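Planetary carrier reassembly, order of gears
Bench forum > Gearboxes

bitosent, 16 Jul 2020
Rebuilding a small Van Wijk reducer on a cloth-covered table. Carrier plate down first, planets on it, pins checked for burrs.

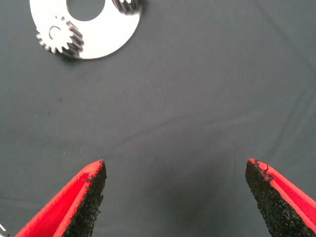
The manual wants every planet on before the ring. I get binding at one point per turn.

stavbridge_17
Check the plate for flatness. Mine was bent.

bitosent
Checked against glass in May. No rock. The center hole has no burr I can feel.

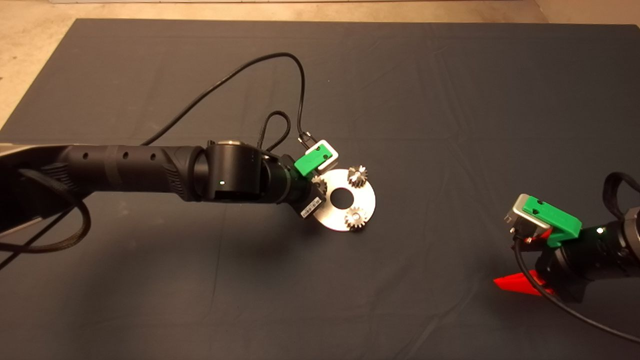
jurnthorpe disagrees: flatness is rarely the cause, tooth phasing is. Mark the planets and index each by one tooth.

stavbridge_17
Phasing binds everywhere. One spot per turn is runout.

bitosent
Cloth brushed down again, lint gets in the grease. 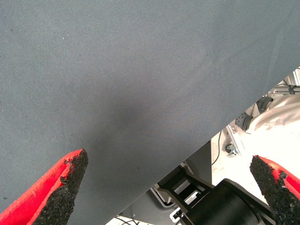 Gray work cloth, twill weave.

jurnthorpe
Wipe each pin before its gear goes on.
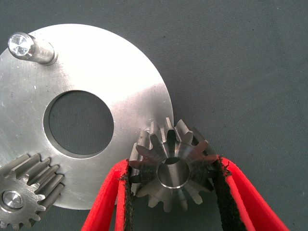 Do the pins get oil or grease?
Light oil on the pins, grease on the teeth.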